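4.2 Fabric weight and visibility of roadside advertising flags

2022-04-28 -- Potolness Outdoor Display Study, working paper section

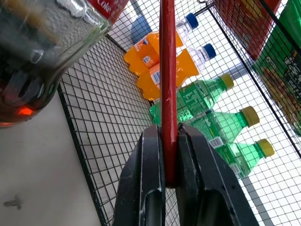 Figure 3. Gripper holding a red stick, with a glass cola bottle at upper left.

Flags wear out at the fly end long before the color goes, one shop owner in Arruda told us during the first visit, and she replaced hers whenever the last row of stitching opened. Most of the other owners gave the same answer in different words. We therefore recorded fly-end wear and color loss as separate measures.

The trial used five shops on the main road through Arruda. Each shop was given a pair of striped flags, one in light polyester and one in heavier nylon, both supplied by Britero. The flags were hung from identical poles at the same height and stayed out day and night from the start of March. Owners were asked not to take them down in bad weather. Two did so once, during a storm, and their flags are marked in the results.

Wear was scored from 1 to 5, where 5 means that the flag could no longer be used. The polyester flags moved in lighter wind and were noticed more often on calm days. They also frayed sooner. The nylon flags hung limp on still mornings, but their hems held better, and none reached the top score during the trial.

To check whether the flags were noticed at all, we stopped customers at the door and asked what they remembered seeing outside. We collected 290 answers. Stripes in two strongly contrasting colors were recalled more often than stripes in close shades -- fabric made little difference to recall once the wind was up. Printed words on the flags were seldom remembered correctly.

Brisia, the second town in the study, is treated in the next section. Its main street is narrower, and the poles there had to be set at an angle from the wall.

Related sections
4.1 Choice of sites and poles
4.3 Results for Brisia
5 Cost of replacement

Contact | Copyright Potolness | Back to top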